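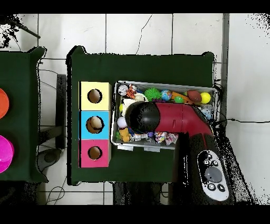
The sorting station at Lestwood, with the arm over the toy bin and the three boxes to its left.

Lestwood has begun a comparison of two grippers for mixed-object sorting, the center announced on Monday. The trial pairs a two-finger model supplied by Furtado with a softer design from Prokberg. Both will be run on the same arm under the same controller, Cesura, so that differences in the results can be traced to the hand itself.

Each gripper is scheduled for 396 pick attempts. Operators will log every attempt as a clean pick, a drop or a miss, and will record which type of object was involved. A shorter series of 153 attempts will then be repeated under reduced lighting.

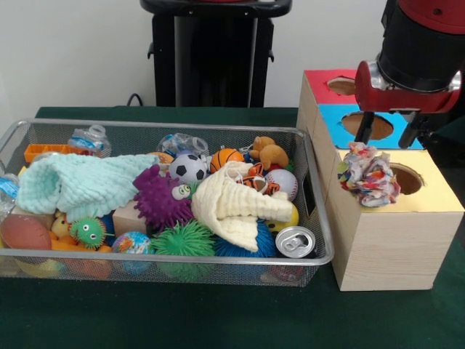 Will the grippers be tested at the same speed?
Both will run at one fixed arm speed for the full series, and speed changes will be considered only after the first results have been reviewed.

The comparison follows an earlier round in which the center recorded 802 attempts with a single gripper. That round used rigid blocks of uniform size and gave little information about soft or irregular items – the kind that most often cause trouble in everyday sorting work.

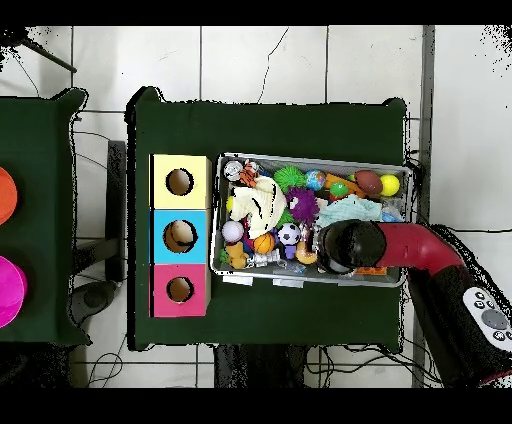 Object choice was therefore given more weight in the new plan. Items are to be presented close together, as they would be in a household or a returns department. The bin at the station holds plush toys beside spiky rubber balls and a toy football, a mix of shapes and surfaces that calls for different grips within a small space. Results will be reported by object type as well as in total.

Lestwood expects to publish its findings in August, together with the full attempt logs.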